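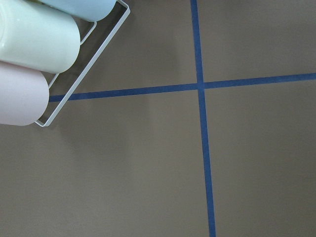

According to Caro, two years with the Zuvine desk mat and not a mark on it, so anyone complaining about theirs must be doing something wrong. I read that comment before I bought mine and I wish I'd asked what Caro does at a desk all day. I sew, glue, trim paper patterns and drink a lot of coffee, and mine has marks.

The Zuvine is the large size, bought from the Branddale store in October, full price. It replaced an old vinyl one that had curled up at both ends. The pitch is that it lies flat straight from the tube, wipes clean, and stands up to a craft knife. I'll take those in the order I stopped believing them.

Lies flat: no. The end that was rolled tightest stood up for nine days under a stack of cookbooks. The leaflet says to warm it with a hair dryer on low, which I did, and that helped a little. It's flat now. So was the vinyl one, for the first year.

Wipes clean: mostly. Coffee comes off. White glue peels off once it dries, and I'll admit I enjoy that. Ballpoint does not come off, whatever the tube says, and neither did the dye from a pair of new jeans I was hemming. Branddale's customer service told me to try rubbing alcohol. It took out half the blue and left a dull patch where the finish used to be.

Craft knife: depends what you call standing up to it. Light cuts through paper close over and you have to hunt for them. Anything heavier, like mat board, leaves a groove, and the next cut wants to follow the groove. The product page claims "tested to 487 passes." Passes of what, pressed how hard? I emailed to ask and got a coupon.

Now the price. I paid $200 for the large. The Abera mat is less than half that and comes with a printed grid, which the Zuvine leaves off because it looks nicer in a living room. I borrowed an Abera for a month. It's thinner and slides around on a varnished table, and it smells like a bicycle shop until you air it out. For cutting, though, I couldn't tell them apart, and I missed the grid when I gave it back.

Things I do like: the underside grips, the corners are rounded, and it's quiet when you put a mug down. The color hides lint.

There are 879 reviews on the store page as I write this and nearly all of them seem to date from the first week of ownership. Mine looked great the first week too, apart from the end sticking up.

Three stars. Wait for a sale, or get the Abera and some rug grip for under it.

Posted August 2022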